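3.2 Handling large cloths in a furnished room

The second task group dealt with flat textiles that are too wide to be folded in the hands alone. In a laundry these are spread on a purpose-built table. At home they are spread on whatever is near, and in our household interviews the seat of a sofa was named more often than a bed or the floor. Nilmini Herath and Thilini Dissanayake drew up the task list from those interviews, which were carried out in April with 24 households in Norkudia.

We separated the work into drawing out, squaring and folding. Drawing out means pulling the cloth along its length until the larger creases open. Squaring means bringing two edges level. Most of the time went on drawing out, and this was true of plain cotton sheets as well as the heavier Plosten throws. A cloth that lies across a seat sags at the middle, and the sag has to be taken up before the edges can be matched. Armrests make it worse - they catch a trailing corner, and the person has to stop and free it.

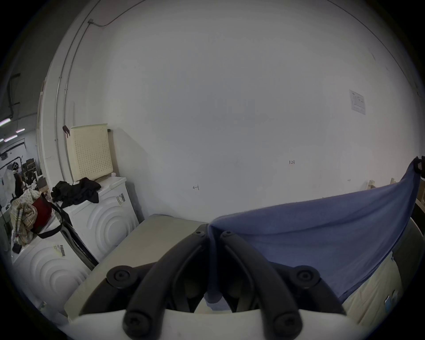
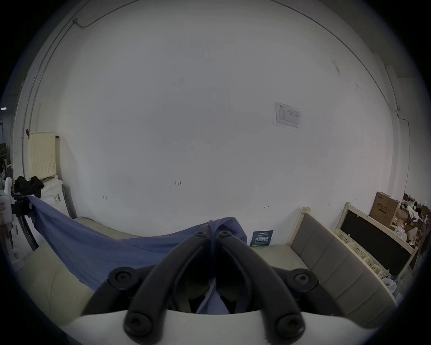

Figure 6. Blue cloth gripped at one point, with the rest of it spread diagonally. Soft wrinkles remain in the upper image, and creases run along the cloth in the lower one.

Does the colour of the cloth matter to the person folding it? Colour made little difference in itself, but a plain cloth gave people nothing to line up by, and they took longer to find the matching corner than they did with a striped or checked one.

The same problem came up with hems. Where a hem was thick, people found it by touch and ran a hand along it to the corner. Where it was thin, they tended to turn the cloth over and start again. Of the 73 attempts with plain cloths, the ones that began from a corner were squared sooner than those that began from the middle of an edge. Bhuiyan reports a similar pattern for towels, although those were handled on a table. We did not record the final size of the folded cloth, as households differed too much in what they counted as finished.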